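Patchwork cloth (furnishing)

386 shares | 43 comments

Patchwork cloth is a woven furnishing fabric in which rectangular blocks of different colour and pattern are set side by side. It is used for curtains, covers and wall linings. The blocks may be woven into a single length or stitched together from separate pieces.

Designs usually combine plain areas with striped ones. Cream, tan and dark grey are common grounds -- stronger colours such as teal, navy or purple are kept for bands and narrow panels. Where two lengths meet in a corner, the pattern need not match, and many makers prefer that it does not. 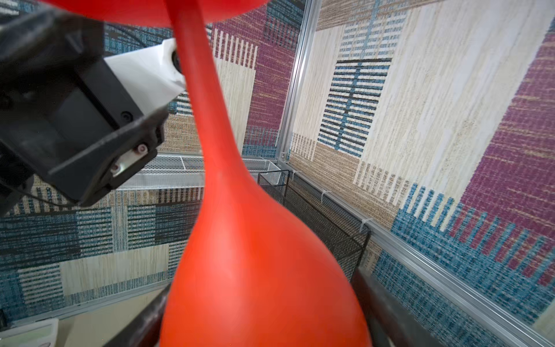 Hanging and fixing

As a wall lining, the cloth may be hung from a rod, tacked to battens or used with a light metal framework. Aluminium rails suit temporary enclosures, as they can be taken down and used again. Cable ties are a common fastening on such rails.

Regional production

In Veltindale the cloth was long sold by the bolt, chiefly to households. The weaver Marlina Chong later introduced wider blocks at the Brennan works, and these remain the usual form in the district.

2 related articles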